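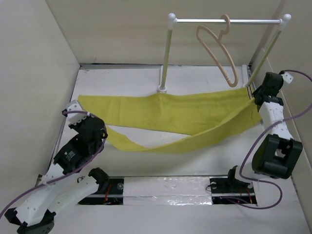

Barkgate Household Linen Survey

Version 3, last updated Sunday, September 25, 2022
Maintained by Yoga Purba

Contents

The survey holds 400 responses from households in Barkgate and Braklow on how they buy, wash and replace towels, sheets and tea towels. Each row is one household.

Files

responses.csv: the main table
items.csv: one row per linen item, linked by household_id
codes.txt: fibre and colour codes

Fields

fibre: main fibre as given on the care label, blank if the label is missing
wash_temp: usual wash setting in degrees Celsius
dry_method: line, rack, dryer or mixed
age_years: as reported, capped at 10

Known problems

Braklow forms left out the question on fabric softener. Those cells are blank, so don't read them as "no". Colour codes changed between versions 2 and 3, and older scripts will need the new codes.txt.

Licence

Free to use with credit. Send corrections to the maintainer.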